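Review: Plitetti Long Table and Zistico Office Chair

By Defne Oral
Posted 10/25/19

I've wanted to write about the Plitetti long table for ages, and now that we've bought a second round of furniture for the upstairs workroom I finally have an excuse. I love this table! I know that's a big thing to say about a flat top and some legs, but I've put up with plenty of bad ones over the years, including a folding one that took the skin off my thumb every time we moved it.

Our room is one big open space at the top of the stairs, with grey-brown wood-look planks on the floor and white walls apart from a stretch of wood panelling. Dark furniture makes it feel like a basement, so I went looking for light tops and white legs and kept the black for the chairs. My ceiling was 1000 dollars for the first load, delivery included, and we came in under it.

The Plitetti top is 158 cm long in a pale wood colour that hides dust beautifully (I say this as somebody who doesn't dust). The legs are white metal and the version I bought has small white casters. I was nervous about those. Cheap casters usually mean a table that creeps away while you're writing on it, but these lock with a firm little click and stay put. When we want floor space, one person can roll the whole thing over to the wall with everything still on top. 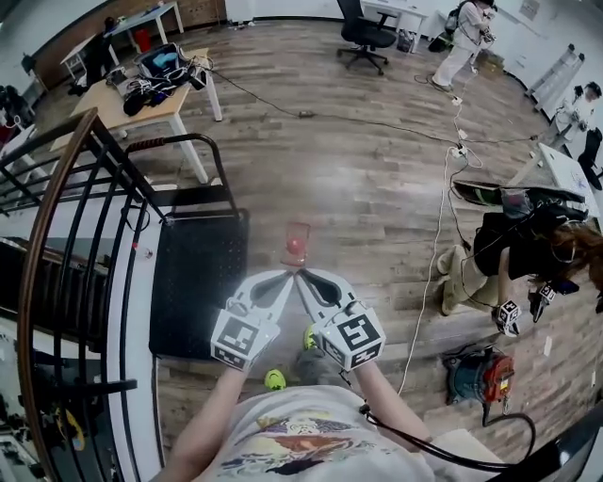
And "everything" is a lot, in our case. We use the long table as the dumping ground for cables, bags and whatever gear is between homes, and after 10 months of that I can't find any sag in the middle. The surface has picked up a few faint scratches near one corner where somebody dragged a case across it. You have to get the light right to see them. Coffee rings wipe off if you catch them the same day. Leave one over a long weekend and you'll be scrubbing, so buy coasters.

Assembly took me 20 minutes on my own with the hex key from the box. The leg bolts go in at a slight angle and I'd suggest leaving them all loose until the last one is started. Getsemaní Medrano put the smaller one together for the far side of the room and tightened as she went, and had to take two legs off again. The instructions are drawings only and the drawing for this step is tiny.

On to the chair. The Zistico is a black office chair with a mesh back, a headrest and a five-wheeled base, and it might be the most fought-over seat we own. The mesh has a bit of give without that hammock feeling, and the headrest sits where my head is (I'm short, so this almost never happens). It rolls quietly on the planks and I haven't found a single wheel mark. The seat pad is on the firm side for the first couple of weeks. Nicanor Zamudio, who is very tall, finds the headrest presses into his neck even at its highest setting, so try before you buy if you're built like him. 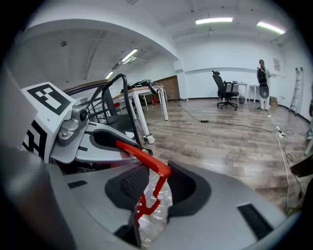 The long table with its light wood top at centre-left, and the office chair with the headrest further back.

A few niggles, to be fair to everyone. The Plitetti has nowhere to route a cable, no tray and no clips, and on a table that gets used like ours you notice that every single day. I've started looking at stick-on trays from Collado but haven't settled on one. White legs show scuffs at shoe height. And the chair's armrest levers are both stiff, though one is loosening up nicely.

I'd buy the table again tomorrow, and the chair too for anyone of ordinary height. If you're setting up a shared room where the furniture has to shift a lot, get the caster version and spend the little bit extra.

Table: 5/5
Chair: 4/5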